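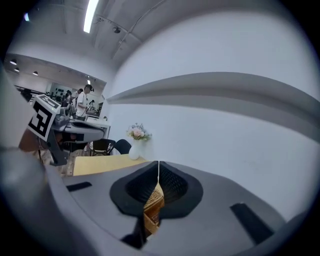 Dehumidifier for unheated back room: desiccant or compressor?

Damp, Condensation and Ventilation > Equipment

Graham Pilkington
03/02/2021

The back room has solid brick walls, a suspended timber floor and no radiator. In winter the air sits at 6 degrees for long stretches. We use it for dry storage: linen, wicker, cardboard boxes, paper. Relative humidity is in the high eighties most mornings and the baskets have started to smell musty.

I have a Dorik compressor unit which works well in the kitchen. In the back room it collects very little and spends most of its time defrosting. The manual only gives extraction rates for a warm room. Is it worth moving to a desiccant machine, or should I heat the room slightly and keep the Dorik? Running cost matters more to me than noise.

Re: Dehumidifier for unheated back room

lintel_and_sill

Desiccant. A compressor unit needs its coil below the dew point of the air. With the room at that temperature the coil is under freezing, so the water arrives as ice and the machine has to stop and melt it. A desiccant wheel has no cold coil and its output holds up much better in the cold.

I have run a Rernovex in a similar room for 4 winters. The heater in it warms the room a little as well, and that brings the RH down further.

Re: Dehumidifier for unheated back room

Jocelyn Ocampo

I don't agree that the machine is the first question. Before spending anything:

1. Check the air bricks under the floor. If they are blocked, moisture from the ground is going up through the boards and you will be drying the soil.

2. Read the hygrometer next to the outside wall as well as in the middle of the room. The wall surface is colder and the RH there will be higher. Mould follows the surface figure.

3. Empty the baskets and take the linings out. Cloth and paper hold moisture against the weave. A braided rim is the slowest part to dry, so leave it clear of the wall. 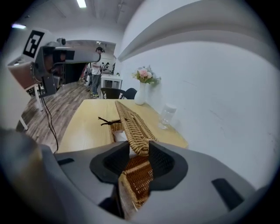

4. Seal the gap under the door to the kitchen. Steam from cooking moves to the coldest room in the house and condenses there.

Then leave it a fortnight and read the meter again.

Re: Dehumidifier for unheated back room

lintel_and_sill

All reasonable, but point 4 won't deal with high eighties by itself. Outdoor air in winter is often that humid, and an unheated room is close to outdoor conditions whatever you do to the door.

Re: Dehumidifier for unheated back room

Jocelyn Ocampo

High RH at low temperature is not much water. Mould growth is also slower in the cold. I would want to know that the readings are right. Cheap digital meters drift. Put yours in a sealed bag with damp salt overnight; it should read 75 per cent.

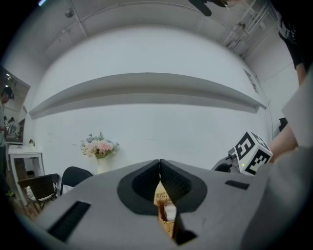
Graham Pilkington

Salt test done with the Naylor meter. It read 4 points high, so the true figure is lower than I posted but still over 80 on most mornings. Two air bricks were blocked with leaves and are now clear. The kitchen door has a brush strip.

I take the point about slow growth, but the smell is there, so something is growing or has been.

Re: Dehumidifier for unheated back room

wetherby_d

Has anyone compared the power draw? A desiccant unit uses a good deal more per hour than a compressor. If the Dorik were on a thermostat socket with a small tube heater, the total might come out the same. I have a Wiltano on that arrangement in a garage, set to come on at 8 degrees, and icing is rare.

Re: Dehumidifier for unheated back room

lintel_and_sill

The desiccant unit's power ends up as heat in the room, so you are paying for one heater either way. What differs is litres per kilowatt hour at your temperature, and makers seldom print that for cold rooms. A plug-in energy meter and a measuring jug will tell you.

Re: Dehumidifier for unheated back room

Graham Pilkington

I have a plug-in meter. I will run the Dorik with a tube heater first and weigh the tank each morning, then borrow a desiccant unit and repeat. Figures to follow.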